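Slide 7. Bench stock at Prendport: cups and the two-tier shelf

Start with the layout before going to numbers. The trial covered 102 cups over 20 sessions, all from the same Surkar order. Shelf height was left alone throughout -- say this early, as it came up as a question at Prieto.

Point to the lower board. Clearance there is the limiting dimension, and it decides which cup sizes can be stored upright.

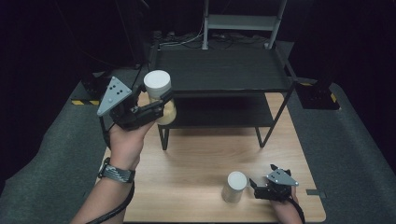

Presenter, storage and layout, Skisudus
Notes revised 5/29/19

One white cup is held up in front of the black shelf, the other is standing on the table. Note the pale wood against the black metal legs. Colour contrast is covered on slide 9, so keep it short.

Capacity: the cups hold about 300 mL each. Stacking was not tested. Cups go on the shelf singly, with the white top facing up, and the lower board is filled before the upper one.

Pause for questions on spacing. The full placement log has 442 entries and is in the handout -- do not read from it.

Next slide: labelling.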